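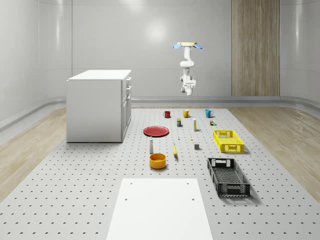 Budgeting for an overhead arm – what gets left off the quote?

Posted by mudlarkbay

We're planning a small sorting cell for mixed kitchen goods: mugs, bowls, plates, small bottles and some fruit, going into plastic crates. The arm will hang from above over a perforated bench. I've laid it out in simulation and I'm happy with the reach. The order has to be in by January.

Gerkico have quoted for the arm and a two-finger gripper. The Tratevix quote includes the mount but charges $1194 for installation. What else should I allow for? The budget is tight and I only get one go at asking for it.

tin_shed_jem

Check the ceiling first. Ours wouldn't take the load and we ended up paying for a steel frame, plus an engineer to sign it off. Gerkico don't include either. Ask for the loads at full speed in writing, as the weight of the arm alone won't tell you much.

Put in for spare fingertips as well. We went through 2 sets in the first 7 weeks, mostly on mug handles. Flat plates are the other trouble. If yours will be lying flat on the bench, you'll probably want a suction cup or a raised holder, and that could mean a tool changer. Get that priced now, it was the dearest thing we'd missed.

Crates are cheap but buy them all the same size. Mixing shallow and deep ones means more teaching time, and Benavides charged us by the hour for that.

Posted December 25, 2023

coldharbour

go with Jemirero, cheaper

paddockgate

I'd want to know what that installation figure covers before comparing the two. Ours left out the guarding, the e-stop wiring and freight. Freight on the bench plate was $200 on its own – they're heavy, and the courier wouldn't bring it past the loading dock.

Your sim won't cost you the cable run either. Measure from the mount back to the controller, then add slack for the joints.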